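Call for Participants: Working Alongside Automated Sorting

Callo invites applications from adults with experience of picking, packing or sorting work to take part in a paid study at its Nuvevetti site. The study concerns the introduction of two-armed robots at sorting stations and the effect of this change on the staff who currently do the work by hand.

Background

Sorting at Nuvevetti has until now been manual from start to finish. In February, management and staff representatives agreed that no station would be changed over permanently until the people working there had been consulted. The present study forms part of that agreement. It is led by Benedetta Leone, with Tetteh Sulemana responsible for workplace health and safety.

What participants will do

Participants will attend for 6 sessions at a station where robot arms and people share the handling of mixed goods. Practice tasks use toy fruit and a clear plastic bin. Duties include setting out items, guiding the arms through a movement, stepping in when an item is dropped or missed, and keeping a short written record of each session. Participants will also be interviewed about pace, tiredness, responsibility for errors and the skills they believe the job would require in future.

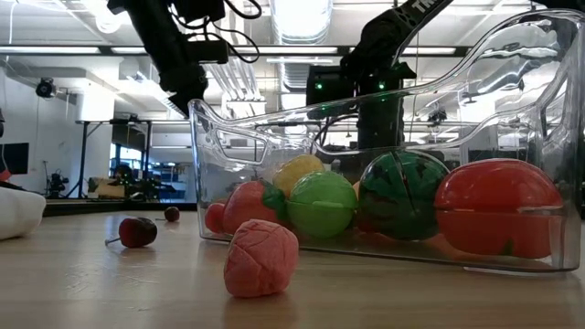
Augustina Essien wrote, in response to the first consultation paper, that the lifting worried her less than the waiting: on a shared station she expected to spend her shift watching for mistakes, and she asked whether that would be graded and paid as skilled work. Her question has been added to the interview schedule, and the findings on it will be reported to all staff.

Who may apply

Applicants must be aged 21 or over and have worked in a warehouse, packing hall or similar setting. No knowledge of robotics or computing is required. Applications from part-time and agency workers are welcome – shift patterns can be discussed on request. There are 20 places.

Terms

Participants will be paid at the normal hourly rate for the site, including time spent on training and interviews. Travel costs will be refunded. Taking part, declining or withdrawing will have no bearing on present or future employment with Callo. Individual interview records will not be shared with line managers.

How to apply

Please send a short statement of work experience and availability to Eirlys Bellis, Study Office, Nuvevetti. The closing date is 15 May 2018. Applicants who need the form in large print or another language should contact the Study Office before applying.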